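Print this page | E-mail this release

Small Boards, Big Participation: Statatgate Learning Center Puts a Whiteboard on Every Table

STATATGATE, April – The Statatgate Learning Center is giving its evening math groups something to write on. Starting this month, every study table in the building gets its own tabletop whiteboard, 44 in all, paid for by a grant from the Manninen Fund.

The boards stand up by themselves, so a whole table can see the same problem at once. Learners write, wipe and pass the marker along. Tutors tried them out over the winter with 12 adults in the Clestach room, and the group liked them so much (people were staying past nine o'clock to finish problems!) that the center asked for enough to go around.

"I've taught fractions for 19 years and I have never heard a room this noisy about them," said Despina Petridis, who leads the adult program. "Somebody puts up a number, somebody else reaches over and changes it, and off they go. On paper they'd cover it with a hand."

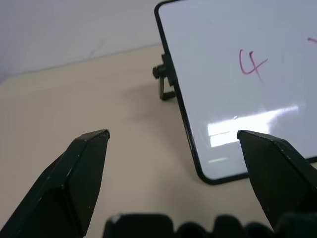 COMMUNITY & LEARNING

The tabletop boards have a glossy white writing surface in a thin black frame with rounded corners, and a black stand at the back holds them upright. They don't take up much of the table, which leaves room for books, coffee and elbows.

Number work comes first. Each session opens with a warm-up in which one person writes a single digit and the rest of the table builds a problem around it. Reijo Riihimäki, a retired machinist who joined the winter group, has become a big fan of the warm-up.

"You get a 4 and you think, well, that's easy," he said. "Then Francine wants it to be the answer to something with a square root in it."

The spring session has places for 60 learners and runs for 12 weeks. It is free and open to anyone over 18, with no test to get in. Markers and cloths are provided. Sign-up is at the front desk from 4 p.m. until closing, and returning learners can keep their old table if they ask.

Press contact: Evangelia Moschos, Statatgate Learning Center

Print | E-mail

Comments (3)

dkwiatkowski
Are the boards only for math? Our Dritumska conversation group meets in the same building and would love to borrow a couple.

Evangelia M.
Yes, please do! Stop by the desk and we'll put you down for two.

Francine P.
It was a cube root, Reijo.

We use cookies to remember your settings. Accept | Manage choices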